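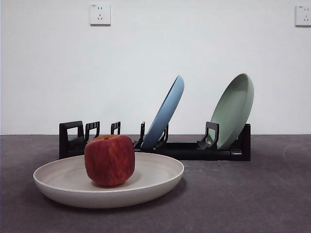 Dish rack on the counter, two plates, blue and green. Pomora House kitchen.

April 8, 2024

The kitchen on the second floor was returned to general use this morning. The counter was cleared in full before breakfast, wiped down with the mild cleaner from the supply closet, and dried with a cloth. The black dish rack was then put back in its place along the wall. Its position had been a matter of discussion since the last residents' meeting, and it was agreed that it should remain below the outlets, set forward from the wall, until the shelf from Berrada is delivered.

The counter was inspected for marks. The dark gray surface does not show water readily, and residents have at times set paper and bread down on wet spots. A notice on this point will be added to the kitchen sheet. The wording proposed is: "Please dry the counter after using the rack." A longer version was considered and set aside.

The two plates in the rack were left there through the morning. Under the house rules, items may stand in the rack until 12 noon, after which they are to be put away by the person who used them. The blue plate and the green plate both belong to the common set, which was bought from Jirora last August to replace the white one. The colors have been of some help in telling common plates from private ones. Private dishes should continue to be kept in the cupboards assigned to each room.

A request was received to move the kettle to the counter so that it may be used closer to the table. The request was granted on trial. The kettle is to be plugged in only while in use, and the cord is to be kept clear of the rack. The toaster will stay where it is on the side table. No extension cords are permitted in the kitchen, as stated in the agreement signed on arrival.

The offer from Pulluren for a second rack was read again after lunch. The price is 19 dollars, with delivery free on orders over 100 dollars. We have no other need that would bring the order to that amount. The matter is deferred. The present rack is adequate for the number of residents now in the house, provided that pans are dried by hand and not left on the counter overnight.

In the afternoon the cupboard under the sink was sorted. Old sponges were discarded and one bottle of dish soap was found to be nearly empty. It has been added to the shopping list, together with trash bags and dish towels.

The wall behind the counter was wiped as far up as the outlets, with a barely damp cloth, and the outlets themselves were dusted dry. Paint for the hallway has not yet arrived. The supplier is to be called again tomorrow.

Kitchen closed for the evening at the usual hour. Lights checked, window latched.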